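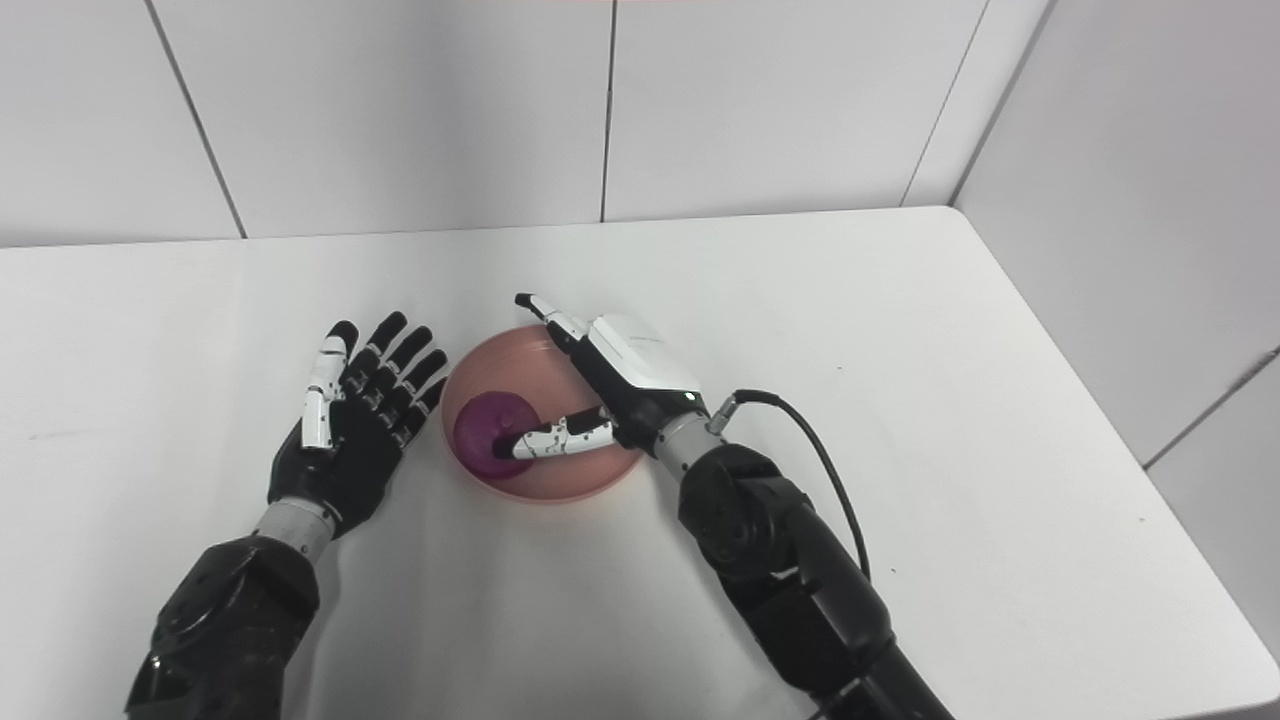 The Confidence Column

The Cokurwood method required the operator to write down a number before each trial. The number went from 0 to 100 and stood for how sure the operator was that the hand would take hold of the object. The hand made its own estimate at the same moment and stored it. Neither could see the other's.

I was the operator on the night shift at Ondside from March onwards. By then the log held 1,195 trials and the operator was winning by 3 points.

The object was called Pop. It was round and purple and it lived in the bowl. Its position was changed between trials by tilting the bowl until it rolled, then setting the bowl down again. The left hand stayed open beside the rim. It took no part in the grasp, but the protocol listed it as present, and so it was present.

The software was called Jokel. It produced one estimate per trial and gave no grounds for it.

At trial 1,196 I wrote 80. The thumb went in low, the fingers closed, and Pop slid up the side of the bowl and back. Jokel had stored 22. I entered both figures and tilted the bowl.

I began to change how I guessed. I stopped looking at Pop and looked at the thumb. I found that if the black tip came in across the lower half, I could take 40 off whatever I had meant to write. The gap closed, then opened again in my favour - 4 points on the Saturday.

The results meeting was held in the corridor. They had compared the two columns and found that mine now followed Jokel's to within a point on most trials, including the ones where we were both wrong. They asked whether I had been given access to the stored values. I said I had not. They checked, and I had not.

The column was dropped from the paper. The trials continued to 1,565, as planned, with the operator's field left blank.

I still wrote the number, on the back of my hand, and washed it off at six.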